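Home | Journal | Workshops | Contact

Triresside Parts Room, May
2 min read

The morning was given to the sorting of returned components. The solenoid valves and the round red circuit boards are now to be kept in separate bins at all times, in accordance with the practice adopted at Trirnirstead. Stock labels were ordered from Gralero, 60 in all, and the old register was closed at page 43.

The white table was retained for this work. It offers sufficient room for the orange-yellow bins, with the steel tray between them.

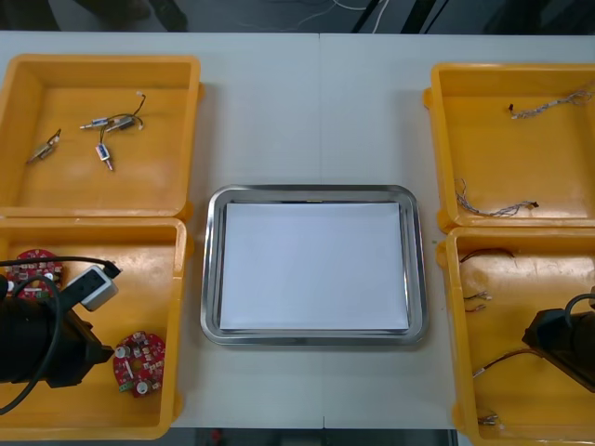

It was further decided that valves with damaged leads shall be set aside for Paulauskas and entered in the new register before leaving the room. The shelf list remains to be copied out.

32 shares | 2 comments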